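**1/8**
I moved to Devby in May and I want to write down what I learned about renting a room to work in. Maybe it helps another person who is new in town.

**2/8**
First, ask what is included in the price. My first offer was 1,285 a month and I was happy. Then I read the second page. Heating was extra and the cleaning of the stairs was extra too.

**3/8**
The second offer was 1,000 with everything inside. The room is smaller and it looks to the parking lot, but I know what I pay. For me this is worth more than a nice view.

**4/8**
Visit two times, one time in the morning and one time after work. In the morning the building on Bevan Street was very quiet. At six o'clock there was a dance class above my head — a good one, I think, but loud.

**5/8**
Cadi Ellis from the Candis office read the contract with me, line by line. I did not know the word "sublet" before. Please do not be shy to ask what a word means. She was not annoyed at all.

**6/8**
Check the notice period. Mine is eight weeks. The owner wanted longer, I asked politely, and he changed it with a pen and signed next to it. Keep a copy of such a page!

**7/8**
Look at the tables too, if the room comes with furniture. A plain white top is easy to live with and goes with everything.
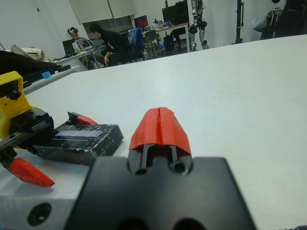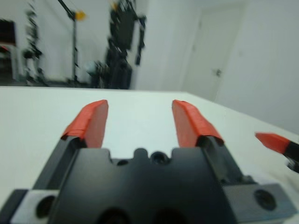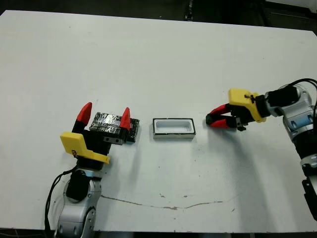
**8/8**
Last point, the mailbox. Put your name on it on the first day. My letter from Nikness, the internet company, went back to them and I waited some 8 days more for my connection. If you have questions about Devby, write to me, I answer in the evenings.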